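Notebook, December, simulation club (evening group), second half of the term

Started 16:40. Present: me, Dennis Mottram, and four students from the second year. The task for the Grillau challenge is still the same: the arm must approach a tall cabinet, find the handle, close the fingers on it and pull. All in simulation. The real arm stays in the other lab until January, and I think it is better like this, because we are still making the beginner mistakes and in simulation they cost only time.

First thing today was to load the room again. The students had changed the scene list during the week and the random seed was not saved, so for half an hour we did not know which room we had. Dennis found it in the log: seed 832. I write it here so we don't lose it again. Please, everybody, write the seed in the notebook BEFORE pressing run, also when the run is "only to try something".

The room generator (the Mendaseck one, we did not change it) puts strong colours on the furniture. For us this is fine. The policy should not learn that cabinets are white. But the wrist view is quite dark in this room and I had to raise the display brightness to see the lower right part at all. I did not touch the lights in the scene itself, because then we cannot compare with the earlier runs.

Run A, approach only, default camera on the wrist, no grasp command.
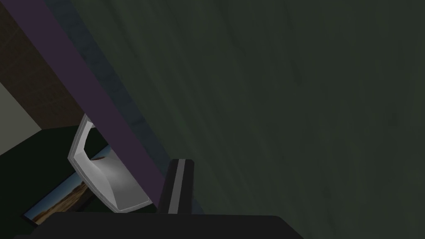 Run A, wrist view. Green surface on the right, one finger visible, handle not in view.

My comment on A: the view is nearly useless for the handle. Most of the image is green surface and there is very little edge to hold on to. One student asked why the detector gave no box, and I said, look at the image yourself first, would you find a handle in it? This is the exercise I want them to do each time. They go too quickly to the numbers.

We also talked about the purple band, which is the strongest line in the view. The line detector likes it very much. It gives a good direction but no position along the direction, so the arm can be correct in angle and still too high or too low. Two students wanted to use it as the only feature. I let them try on paper, with a ruler, and after ten minutes they came back and asked for a second feature. Good.

Settings for A, to repeat if necessary:
seed 832
step limit 389
gripper command: none
depth: off
policy: the Aubert baseline, checkpoint 2302

Break at 17:50. The heating in the room was off again.

Run B after the break. Same room, same seed, same checkpoint. We changed the start pose of the wrist by 17 degrees and gave the open command before the approach, so that both fingers are in a known position when the arm comes near. I asked the students to write in advance what they expected to see. Three wrote "handle in the middle between the fingers", one wrote "handle a little to the right". We keep the papers in the folder. 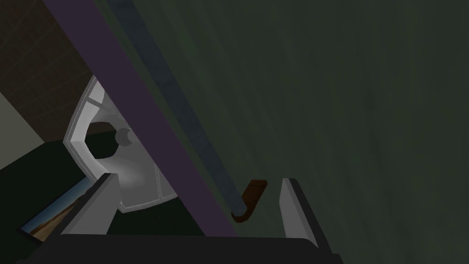
The one who wrote "a little to the right" was very happy, and she has reason. Her argument was that the tool centre in our config file is not exactly in the middle between the fingers, and the offset has the sign that brings the target to the right side. I had not noticed this. Dennis checked the file and she is correct, the offset is still the one from the old Vurville gripper, which we used last year. Nobody had changed it when we took the new model.

So now there are two possibilities. Either we correct the offset and run everything again from the beginning, or we keep it and note it. I prefer to correct. The comparison with the earlier runs is then broken, but a wrong offset will hurt us much more on the real arm. Dennis prefers to keep both config files and run the pair once, to have a before and after for the report. It is more work, but he offered to do it himself, so agreed.

Open question: the brown handle is dark and small against the green. The detector threshold is perhaps too high for such a room. Do not lower it for all the rooms, try only in this one and write the value.

To do for next time:
- correct offset in new config, old file renamed and kept (Dennis)
- seed written automatically in the run log (students, in pairs)
- same approach with depth on, step limit unchanged
- ask Grillau organisers if the start pose is free or fixed, I could not find it in the rules
- heating!!

Finished 19:15. Machines off, key returned at the desk.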